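Storing seed garlic over summer in a humid shed
Asked in Garden and Shed - Clumutley Community Help

I pulled my garlic in May and have kept back 72 bulbs for planting. The shed gets muggy in the afternoon and last year a lot of them went soft. I was going to put them in plastic tubs with lids. Is that all right, or do I need net bags? Also happy to hear about labels, as mine fade.
Itziar Aguirre

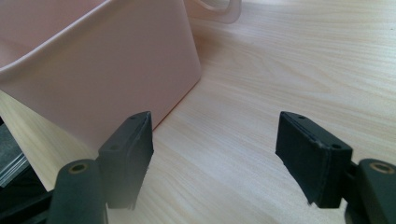 Pink tub on the table.

2 answers

Answer from Iker Aranda
Lids are your problem. Garlic needs moving air, so leave tubs open or use net bags hung from a rafter. I grow a row of Quinlan and a row of Kiltham and both keep fine in onion bags in the hallway. Cure them properly first - three weeks out of the sun, necks dry and papery. Don't wash them. Don't put them in the fridge either, they sprout early.
For labels use a soft pencil on a wooden stake. Marker always fades, whatever colour you buy.

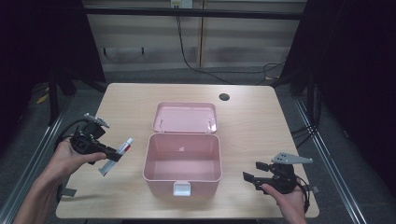 Can I break the bulbs into cloves now to save time?
Leave them whole until the day before planting, as separated cloves dry out quickly.

Answer from Prundiver
Mine are in a cardboard box under the bed, never had any trouble. I lost a few to mould one year but that was a wet harvest - they were muddy when I lifted them. Check them every couple of weeks and toss the soft ones.

2 people found this helpful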